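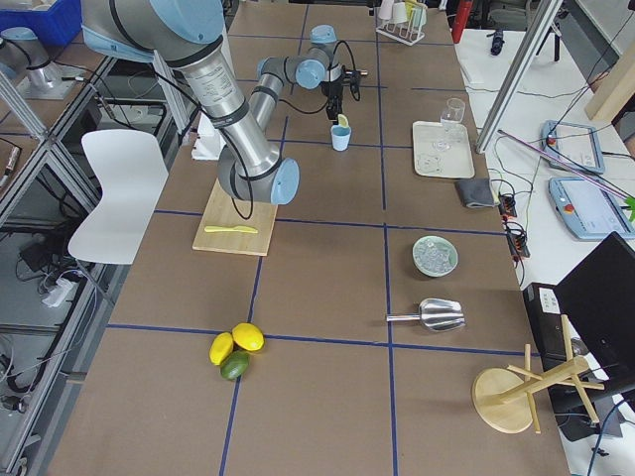
I'll believe in kitchen robots when one of them can make me a drink and put the lemons away afterward, Hannelore Rieger wrote under my last review. She added that she would accept a glass of ice water to start with. Several other readers asked for more or less the same thing, so I spent most of November with the Sudus two-arm package and the Stirkatier software that comes with it, and drinks were a large part of what I tried.

The short version is that it can do some of the work some of the time, and it needs a person standing nearby for all of it.

What you get

Sudus sells the arms as a pair, with a gripper on each and a teach pendant for each. You do not have to buy them. I used the rental plan at $2,602 a month, delivery included. Table, chairs and everything you want moved from one spot to another are up to you. Stirkatier runs on a laptop and is the part that learns tasks. You guide an arm through a job a number of times, it records what you did, and then it tries the job alone.

Setup took me two full days. Bolting down the bases was easy enough. The cables were a nuisance from the first hour to the last. Plan on a second table for the pendants, the power strip and the laptop, and plan on it being full. The manual suggests marking your work surface into sections with tape, and I would call that required. With the blue tape down, I could put the cutting board and the ice bowl back where they belonged between tries. Before I did this, a board that had drifted a couple of inches was enough to throw the arm off.

The picking up

Fruit is the best of it. Lemons and limes are firm, they don't mind being squeezed, and the gripper can come at them from nearly any side. I ran 96 tries of a simple job, one piece of citrus from the table to the board, and 70 of them ended with the fruit on the board and still there a few seconds later. Most of the misses were rollers. The arm let go a little too high, or a little to one side, and off it went. A lime sitting right up against a lemon was harder than a lime alone, as the fingers need room on both sides.

Cups were next. A small plastic cup standing upright is fine. Dropping a piece of fruit into one is also fine, provided the cup is where the arm expects it. The same cup upside down on a rack is a different job and has to be taught separately. I had hoped the software would carry over some of what it knew about cups. If it did, I couldn't see it in the results.

Ice

I expected ice to be easy and it was the worst of the lot. The scoop lies flat on the table, so first the gripper has to get hold of a metal handle at the right angle and keep it from turning. Then it has to push into the bowl hard enough to move cubes and gently enough to leave the bowl where it is. Then it has to come up level. On a good run I got a few cubes into a glass. On a bad one I got cubes across the table and a pause while the arm waited for me to press something.

There is also the matter of time. Ice melts, and the arm does not hurry. After a long session the bowl held more water than ice, and scooping water was not what I had taught it.

Glassware

Stirkatier's own guide says to keep to plastic until a task is reliable, and I agree. I used a stemmed glass anyway, as people who want a machine to make drinks own glasses. The arm held it by the bowl and set it down gently every time it managed to find it. Finding it was the trouble. Clear glass on a light gray tray seems to be close to invisible to the cameras I was using. A glass lying on its side was never picked up at all. I broke one, by hand, while cleaning up.

Cutting

I stuck to a plastic knife and suggest you do too. One arm can hold a lemon still while the other saws at it, and after enough teaching the result was a piece of lemon. I would not call it a slice. Thickness varied a lot, and the holding arm sometimes let go early. Someone with more patience could get further than I did — the recordings are easy to redo, and you can throw out the bad ones without starting over.

Against the Hellwig

I tested the single-arm Hellwig kit last year, and readers keep asking which to rent. The Hellwig is quicker to set up and its gripper is stronger. It cannot hold one thing while working on another, though, and a surprising number of kitchen chores turn out to need that. Putting a toppled mug tree back on its base is a good case. With one arm I could drag it around the table. With two I could stand it up, slowly, on most tries.

For shop work I'd lean the other way. Moving the same part from the same bin to the same tray is something the Hellwig does all day, and the second Sudus arm would have nothing to do.

Support

Zastska handles service. I called twice, once about a gripper that would not close and once about a recording that would not load. The first was a loose cable. The second took them four days, and the answer was an update. The emergency stop on the pendant worked each time I hit it, and I hit it often in the first week.

Who should rent it

A school, a small lab, or a company that wants to find out which of its jobs are worth teaching. Stirkatier advises up to 1,000 recordings for a hard task, so have somebody on hand with the hours to make them.

For a household, no. I made Hannelore her glass of ice water. It took eleven minutes, I reset the scoop twice, and the lemons were still on the table when I turned the power off.

Posted December 25, 2019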